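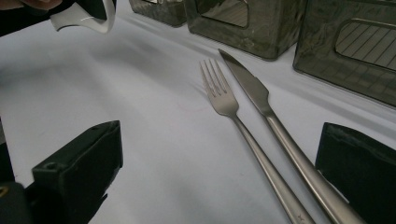 Where the Forks Go: Cutlery Loss at Daler Hall

Final Report, Introduction to Field Methods, Plolville College

1. Background

Daler Hall is the larger of the two dining halls on campus and the only one with metal cutlery. Last August the college bought 1000 new dinner forks for it. When our group started work in March, students were eating salad with spoons.

We picked the topic because one of us had just tried to eat spaghetti with a knife and a teaspoon and was still upset. Our instructor asked whether this was a research question or a complaint. We said it could be both, and she let us go ahead provided that the report had a methods section. The methods section is below.

Our questions were:

How many forks are left in Daler Hall?
Where did the others go?
Why forks, when the knives seem to be doing fine?

2. What other people have written

Less than we hoped. There is a decent amount of writing on things that disappear from shared kitchens, most of it about teaspoons and most of it enjoying itself. The serious material is about hotels and hospitals, where the missing item tends to be a towel. We also read two chapters on shared resources, the kind with a village pasture that everybody's cows use until it is mud. We planned to use the pasture as our main theory. It held up better than we expected in some places and fell over in others, and we come back to it in section 5.

The college's own records consist of purchase orders. These tell you when somebody ran out of patience, and very little about when forks went missing. The last big order before August was four years earlier. The orders also list the pattern, Mumitz, a plain pattern with a slightly flared handle. This turned out to be useful, as it let us tell a Daler Hall fork from the fork somebody's grandmother sent along to college.

3. Methods

3.1 The count

We counted the forks after dinner closed, at 9 p.m., once the dish room had run its last load. We did this three times on separate nights and used the highest number. Our reasoning was that a fork can be overlooked but is hard to imagine. Anything on a tray rack, in the serving area, in the dish room or on the floor was included. Forks bent past the point of use were included too, after a debate that took longer than the count did.

Serving forks were left out. So was the plastic fork we found behind the toaster, which had been there long enough to change color.

3.2 The survey

We put a paper survey on the tables at lunch for one week. It asked whether the person had ever taken cutlery out of the hall, what kind, and whether it had come back. There were no names on it. Several people used the back to comment on the soup, and we have passed those on.

3.3 The amnesty box

We put a cardboard box in the lobby of each of the three dorms nearest the hall, with a sign reading FORKS, NO QUESTIONS. The boxes stayed out for two weeks. We had to replace one of them after it was used for pizza crusts.

3.4 Interviews

We talked with kitchen staff from Ogbonna, the company that runs the hall, during their afternoon break. They asked not to be quoted by name. They also asked whether we would be washing what we collected, and after a short silence we said yes.

4. Results

4.1 What is left

Our best count was 255 forks. That leaves 745 unaccounted for since August, a number we checked twice because it looked like a typing mistake. Lunch on a busy day needs more forks than the hall now owns, so the dish room runs the same ones through again and again between noon and 1:30. If your fork is hot at lunch, that is why.

Knives and spoons had also gone down, but you would have to be told. The staff estimate was that they had lost "a normal amount" of both. We asked what a normal amount was and were told that it was the amount where you don't think about it.

4.2 What people say they do

Most people who filled out the survey admitted to having taken cutlery out of the hall at least once. Nearly all of them said they meant to bring it back. The most common story by far was the to-go box: dinner is packed up, the to-go station has no forks because they walked off the week before, and so a metal one goes in the bag. The fork then lives in a desk drawer. Nobody in our survey described themselves as having stolen a fork. The words they used were "borrowed," "ended up with" and, in one case, "adopted."

People were much harder on their roommates. Asked who was responsible for the shortage, hardly anyone picked the answer "people like me." Athletes were blamed by non-athletes, first-years by everybody else, and first-years blamed the hall for not having enough forks.

4.3 What came back

The amnesty boxes brought in a fair number of Mumitz forks and a lot of other things. We had a cheese grater, a single chopstick, several mugs belonging to the library café, and a ladle. We would very much like to know about the ladle, but the sign said no questions.

Returns were high for the first couple of days and then stopped almost completely. We think the people who wanted to return a fork did so right away, and the rest had started to think of theirs as furniture.

4.4 What the kitchen says

The staff gave us the one explanation that had not come up at all in our survey: the trash. People scrape plates in a hurry, the fork is under the napkin, and both go into the bin. Forks slide off a tilted plate easily. Knives tend to stay on the tray, and spoons, we were told, get left in the bowl.

The cans were fitted with magnet lids a few years ago to catch this sort of thing. We tested one with a Mumitz fork and it let the fork straight through. We tried it again, slower. According to the staff, the old forks stuck and the new ones do not, and they mentioned this to someone back in August.

5. Discussion

We came in thinking of this as a story about students behaving badly, with ourselves as the detectives. By the end, three members of our group had quietly used the amnesty box.

The pasture theory works for the to-go problem. Each person gains one fork and the hall hardly feels it, until everyone is eating rice with a knife. It also explains why the loss seems to speed up. Once forks are scarce, it makes sense to keep one in your bag, and that makes them scarcer. Survey answers from the past month had plenty of this. One person wrote that they carry two, "in case."

Where the theory fails is the trash, because a fork in the trash does nobody any good. We cannot say how the 745 split between desk drawers and the landfill. We asked if we could go through the bins for a week to find out. The kitchen was willing, but the rest of our group was not, and the college's safety office settled it by sending us a form with so many pages that the semester would have ended first.

6. Limits

The survey only reached people eating lunch in the hall, so anyone who had given up and bought a microwave is missing. The starting number comes from a purchase order, and we never saw the forks being unpacked. It ignores any forks that were already in the hall in August, though the staff say the old ones were boxed up and sent off. We also only counted during one part of the spring, and forks may come back at move-out, when people find what is under the bed.

7. Recommendations

Put a bin of compostable forks at the to-go station and keep it filled.
Test the magnet lids with the forks the hall owns.
Leave a return box in each dorm lobby for the last two weeks of every semester, with a lid that pizza does not fit through.
Buy the next batch in smaller lots, so that a shortage is noticed before it reaches the spaghetti.

We sent these to Ogbonna and to the dining office. The dining office thanked us and asked if we still had the ladle. It is in a bag behind the lobby desk and can be picked up any time before 5 p.m.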